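Demyd Sydorenko has managed the returns floor at Brivmont's Brulska site for seven years. He spoke with us in April about the introduction of robotic sorting and its effect on the staff who work there.

"Every item used to be lifted by hand, one bin to the next, for a whole shift," he said. "Sore wrists were our most common complaint."

The Merkel project, as the program is called internally, began with a single arm handling mixed household goods and toys. Mr Sydorenko described these as the hardest category, as no two bins are filled alike.
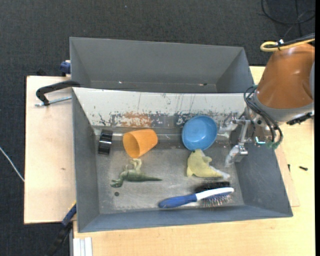

Were any positions lost when the arms were introduced?

The 21 sorters on the floor all kept their jobs, and most now divide their day between inspection and clearing items the arms have set aside.

Training was held on Saturday mornings and paid at the usual rate. Mr Sydorenko acknowledged that some employees were wary. "A few of them asked me directly if they were training their replacement. I told them what I knew, and I put it in writing."

He would have preferred a slower start. The target of 200 items an hour was reduced to 100 after staff reported that they could not keep up with the rejects.

The Mangundap site will adopt the same arrangement next, with two Brulska sorters seconded as trainers.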